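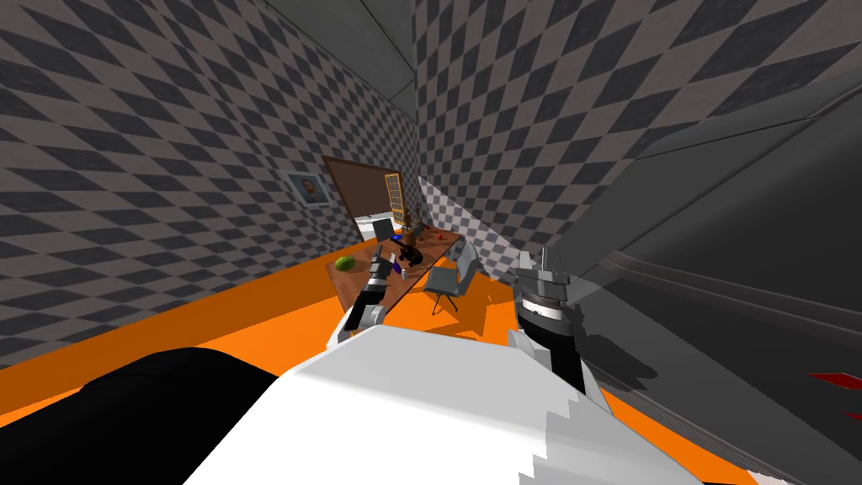

11 min read

Figure 4. One simulated workspace in Kamolrat, seen from the robot's side of the table. The left gripper is over the near end of the tabletop, by the green striped fruit and the white cup; the right arm is still raised.

4.2 Working with the Kamolrat simulation kit

Having set out in the last section what we hoped to find in a ready-made package, we turn now to the one we spent the most time with, and (we may as well admit it early) the one we grew fondest of. Kamolrat is sold by Vosutside as a simulation kit for two-armed robots. A license brings the room builder, a library of household and office objects, a set of arm models, and the recording tool, which goes by its own name, Fania. Our copy was installed in January by Apinya Thaweesak, who had it running before lunch on the lab's older workstation and was rather pleased with herself, as she had every right to be.

The rooms are where a newcomer will want to begin. Each is put together from a short text file that sets the walls, the floor, the furniture and the lighting, and the builder will happily shuffle any of these between one trial and the next. The results can be loud. In the room of Figure 4 the walls carry a charcoal and beige diamond checker and the floor is bright orange, and a good many of the others we drew were every bit as cheerful. We came to like this very much. A policy trained in one tidy gray room tends to lean on that room, and our earlier work with Nikitach, where the background never changed at all, had taught us that lesson the slow way.

We recorded 338 trials in all, using 30 room layouts. In each trial the operator was given a single object to pick up with the left arm and hand over to the right, and was asked to leave the rest of the table as it was. That last request proved to be the hard part. The object library is generous, and the builder likes to put things close together, so that a small cup may end up right beside the fruit one is supposed to be reaching for. Our operators grumbled, but we would not want the tables any emptier. Real ones are seldom kinder.

Buppha Chareonsuk ran most of the trials and kept the notes on comfort and ease of use, from which we borrow freely in what follows. She found the arms quick to answer and the grippers easy to judge by eye as long as their shadows fell on the tabletop. The viewpoint took longer to get used to. It sits on the robot, tilted, with portions of the body filling the near part of the view, and a first-time operator may spend a whole session learning where the arms begin. After 8 practice trials she no longer thought about it. The kit does offer a second viewpoint from the ceiling, but we left it switched off, wanting our recordings to hold only what the robot would have in front of it.

Fania deserves a kind word too. It saves joint positions, gripper state and the rendered view together, and it lets the operator throw away a bad attempt with one key, a small courtesy that we missed badly in Nikitach. Its one real fault, in our hands, was the way it names files. Every restart begins the numbering again, and we lost the better part of an afternoon sorting out two sessions that had been saved under the same labels. Vosutside answered our message the next morning with a setting that cures this, though the manual does not mention it and we think it should.

As for contact, we have some reservations. Light objects slid further than we expected when brushed by a finger, and round ones were inclined to keep rolling. Raising the friction value helped with the first complaint and did little for the second. We give the values we settled on in the appendix, and we return to the rolling objects in Section 5, where they account for most of the failed handovers.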